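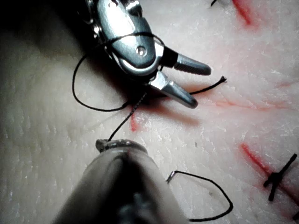
器械钳口张开，下方为缝合练习垫

首页 > 影像 > 摄影档案 > 快讯

Theano Alexiou片场底片完成扫描，5月起分批开放查阅

影像档案机构Stelirow日前公布，剧照及肖像摄影师Theano Alexiou的片场底片已完成数字化，首批文件将于5月开放给研究者预约查阅。此次处理的材料为194卷135黑白负片和49张印样，拍摄对象以电影演员、乐手和剧组技术人员为主。彩色反转片和120底片不在本期范围内。

据Stelirow公布的工作说明，底片由冲印及修复公司Gradora负责清洁、展平与扫描。全部负片先在恒温恒湿环境中静置，再逐条检查片基状态。醋酸片基出现轻度卷曲的，置于平压夹中处理；乳剂面有指纹或旧胶带残留的，先做局部测试，再决定是否清洗。扫描以16位灰度进行，保留片边字样、齿孔和摄影师本人的剪口标记，主文件不做锐化和除尘，浏览文件另行输出。
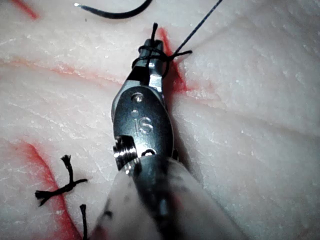
总第140期

印样的处理方式与底片不同。Alexiou习惯用红色油性铅笔在印样上圈选画面，并在背面写明冲洗时间、放大倍率和交付对象。Gradora对每张印样做正反两面拍摄，正面另拍一次斜射光版本，用于辨认铅笔压痕。部分圈选后来被划掉，改选相邻一格，这类改动在编目中单列字段，不与最终选用的画面合并。

编目由Thư Cao主持。她在说明中写道，主要的困难在于人名与场次的对应。片场剧照通常按通告单归档，而Alexiou的底片按冲洗批次编号，同一卷里可能先是外景试装，接着是演员休息时的肖像，最后几格又换到另一部影片的宣传照。编目组最终保留原批次号作为一级编号，场次、片名和人物作为可检索的附加信息，无法确认的人物一律标注“待考”，不作推测。

说明中举了一个例子。某卷底片的前半段为一场晚宴戏的走位，后半段是女主演在化妆间等候试镜对手时的一组近景，印样背面只写着“等到九点四十”。该组照片曾以单张形式发表，图注称其摄于开机首日。对照通告单和底片顺序后，编目组将拍摄时间改至正式开机之前，并在记录中附上旧图注以供查对。
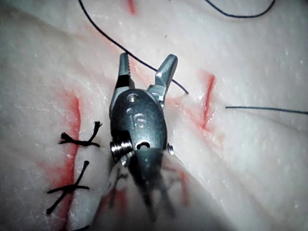 抓钳与带红色切口标记的垫面

设备方面，Alexiou的大部分室内肖像使用Bergmann旁轴机身配50毫米镜头，自然光，感光度多按迫冲一挡处理。片场工作照则改用加装隔音罩的单反机身。隔音罩在录音时使用，取景范围略受遮挡，因此有若干画面左上角出现弧形暗角。扫描人员最初将其归为漏光，后经与机身附件比对予以更正。

曝光记录保存得并不完整。早期批次有逐格手写数据，后期仅在片袋上注明胶卷型号与显影时间。对于缺少数据的批次，Gradora以片头灰阶和同批次相邻底片的密度作为参照，不在元数据中填入估算的光圈或快门值。

版权状态分三类标注：摄影师本人持有、制片公司持有、归属不明。前一类可申请高分辨率文件用于出版；第二类仅限馆内查看；第三类暂不提供复制。涉及肖像权的私人场合照片另设审查环节，由Stelirow与摄影师方面逐项确认，首批开放内容不包括此类照片。
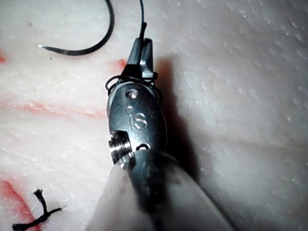
阅读时间：5分钟

与数字化同步，Winudetti画廊将展出由本批底片制作的银盐放大作品。展品在传统暗房中手工放大，纸基为纤维纸，硒调色，装裱不留签名位，签名与编号写在背面。画廊表示，放大时以Alexiou当年交付的照片为影调参照；没有旧照可参照的画面，先制作试条，由摄影师本人选定反差后再出片。印样不出售，以原件形式陈列于展柜，照度按纸质文物标准控制，展期中段更换一次。

展览图录收入编目说明全文及底片批次对照表。图录中的演员姓名采用影片署名时的写法，后来改用艺名者在索引中互见。

查阅者须提前提交批次号或检索条件，每次预约可调取浏览文件，原始底片不外借，也不在阅览室提供。Stelirow称，彩色反转片的片基检查已经开始，是否纳入下一期取决于褪色程度的评估结果，目前没有时间表。

读者评论

显影罐：主文件不除尘这一点做得对。以前查过一家的剧照库，颗粒都被算法抹平了，放大根本没法看。

kodama_35：请问浏览文件带不带片边？只给裁切后的画面的话，批次号对不上。

胶片边角料：回楼上，文中说的是主文件保留片边，浏览文件“另行输出”，没写清楚。建议预约时问一下。

老放映：隔音罩那段有意思，我手里几张老剧照也有同样的暗角，一直以为是遮光罩装歪了。

夜场第二排：图录能单独买吗？人不在当地，只想要那份批次对照表。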